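Teaching a Gripper to Clear a Counter: Report on Our Data Collection
Eugénie Pruvost and Marcelle Pruvost
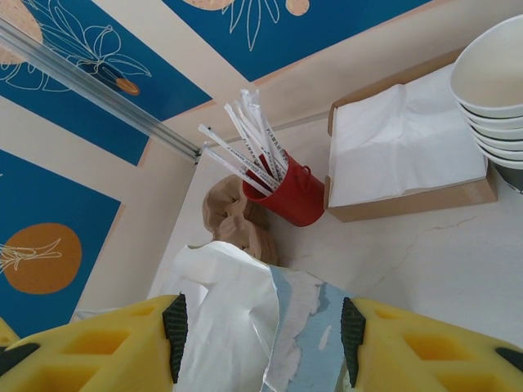

Tandlow, June 2, 2024

In our project, which we named Girnonik, we wanted to collect examples from which a learning system can learn to tidy a snack counter. We began in April and we worked in 2 places, the student kitchen and a small break corner. In total we recorded 2,713 short demonstrations. After checking, we removed 231 of them, mostly for the reason that the recording stopped too early or the object was not in view at the start.

The most difficult class for us was paper. A cup has a handle and keeps its form, but a crumpled tissue has a different shape each time. In the break corner the two yellow fingers had to work with white tissue, a piece of torn light blue paper and a brown paper bag, and close to them stood things which must stay: the red cup with the wrapped straws, the tray of napkins, the bowls. A white tissue and a white napkin look much the same to the system. For this reason we decided that each recording gets a label "waste" or "keep" for every object, and that both of us write the labels separately.

We disagreed on 21 recordings. Most of these were about single napkins with folds. Marcelle considered them as used, I considered them as clean. We finally marked them as "unclear" and did not use them for training.

A second problem was the speed. In the first week we moved too fast near the dark pads, and the moment of closing was visible only in very few images. Later we made a short pause before each grasp. We recommend this to the next group, and also to change the position of the objects after every recording.

The labels are stored in the Langlois folder together with our notes. The training itself is not part of this report.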